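Flat-pack cardboard: is it worth the bother?

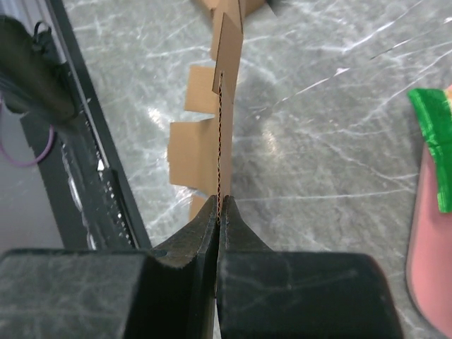
Brown corrugated card seen edge-on, with the tabs sticking out to the left.

Selina Nägeli

14 shares | 6 comments

Every February, when people have had enough of the clutter left over from Christmas, somebody writes in to say that the answer is cardboard. Cardboard drawer dividers, cardboard magazine files, cardboard shelves for the shed. It arrives flat, you fold it up, it costs next to nothing and it goes in the recycling when you're bored of it. I have my doubts, and after two weeks with a pile of the stuff on my table I still have most of them.

The pile came from Westlow, who sell desk organisers and dividers as a bundle called the Plerari. You get 36 pieces in a flat parcel, all plain brown, with a single folded sheet of instructions. The website says 300 possible layouts. I would like to meet the person who tried them. I got as far as four, and two of those were the same one facing the other way.

The idea is simple enough. Each panel has tabs along one side, the tabs go into slots in the next panel, and the whole lot stands up without glue or tape. When a tab goes in properly it is quite pleasing, I'll admit. The trouble is the second time. Once you have pulled a panel out to change your mind, the tab has gone soft at the corners and the fold has started to split, and from then on it sits in its slot like a loose tooth. A product sold on being rearranged ought to put up with being rearranged.

It does matter which way the card runs. Look at any cut edge and you will see the wavy layer in the middle. Stand a panel so the waves run up and down and it will take a fair weight of books. Turn it so they run across and it buckles under much less. The instruction sheet says nothing on this, and two of the longer Plerari shelves are cut with the waves going the short way, so mine had a dip in the middle by the second morning. I had put nothing on them but envelopes and a stapler.

I also tried the Lanz letter tray, which is one piece of card with a lot of folds in it. It took me 40 minutes, and I am counting the part where I had it inside out. It is much the stiffer of the two and has kept its shape with a full load of paper. You can't alter it at all, so measure your shelf first.

Then there is damp. A reader in a ground-floor flat told me her cardboard files were fine from spring to autumn and went limp every winter. The sellers will tell you theirs is treated. Westlow's reply to my question said "suitable for normal indoor conditions", and I leave you to decide whether that covers your hall cupboard.

If you have a drawer full of pens and cables, try it, but cut up a delivery box first. A ruler, a sharp knife and an old cereal packet for a pattern will get you most of the way. Make the slots a shade narrower than you think, score the folds on the inside and keep the waves upright.

The piece on Metero storage tins has been held over to the next issue, as the lids haven't come.

14 shares | 6 comments | Newsletter of February 3, 2019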